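文房用具图录：笔架与毛笔

本页收录书法工作室的案头用具，按陈设位置编排，文字以形制和使用要点为主。工作室设在Flornstead，用具编号沿用Oritz目录，本组为41号，八月重新整理。
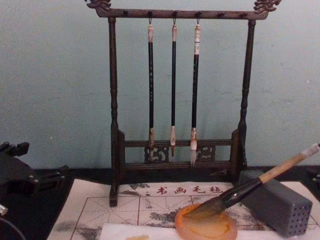

41号：深褐色木笔架，悬笔三支，前置红格书写毡。

形制
横梁式立架。顶部一根长横梁，左右两端各出一件雕饰，作龙形，略向上翘。梁下设一排小挂钉，间距均匀，笔以金属小环挂于钉上。两侧立柱有球形与环形分段，为常见的车旋式样。下部以两根平行横档连接立柱，档间嵌镂空雕板，纹样为卷曲纹。

悬笔
三支均为黑杆，笔锋朝下。
左：笔顶浅米色，杆上有浅淡字迹，笔锋偏褐。
中：三支中最细，杆身无字，笔毫黄褐与白相间，收锋尖细。
右：三支中最粗，笔顶白褐花纹，近笔毫处有斑纹装饰，白色笔锋垂至下横档以下。

书写毡
米白底，红线大格，格内加斜向辅助线，用于单字结构练习。铺于黑色桌面。毡面遇墨应先用干布吸去，再以清水点洗，不宜揉搓，洗后平铺阴干。

使用与保养
笔用毕以清水洗净，挤去余水，理顺笔毫后上架。悬挂时笔锋应自然下垂，相邻两笔不得相碰。粗笔含水多，晾干时间长于细笔，宜挂在外侧。未干透的笔不可套笔帽。

木架忌暴晒，避免靠近暖气。镂空雕板易积灰，用软毛刷顺纹清扫，每月一次；立柱环槽处可用棉签。擦拭只用干布，不用含酒精的清洁剂。挂环松动时先取下该笔，将环口压紧后再挂回。

选配
选架时先量最长一支笔的全长（含挂环），与梁底至桌面的净高比较，净高应有余量。挂钉间距应大于最粗笔毫吸水后的直径。底脚需放平，脚下垫毡时毡面不得起皱，否则架身易晃。

相关编号
888号：砚台与墨床。
1000号：镇纸。

开放查看时间为每周三下午，需要翻阅纸本目录者请在前台登记。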